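Workshop Tips > Bench Robots > Safe Habits

Bolt the arm down before you power it. A base held only by clamps can walk across the bench when the arm stops hard. Check the bolts again after the first 30 hours of running.

Mark the full reach of the arm on the floor with tape and keep stools outside the line. For hand-guided work, our shop rule is a top speed of 400 mm per second with the guard open. Segundo Puma wrote that rule for the Skavitz bench and we have kept it.

Run each new program with nothing in the gripper first. Stop the arm above the part and look at the gap from two sides.
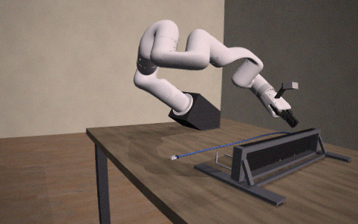
Gripper in the air over the far end of the frame, blue cable on the tabletop.

Route cables so the arm never passes low over them. Tie down any slack, and unplug what the job does not use.

Keep a log by the switch. Write down who changed the program and what was changed. Grease the joints every 2000 hours, or each September if the arm sees little use.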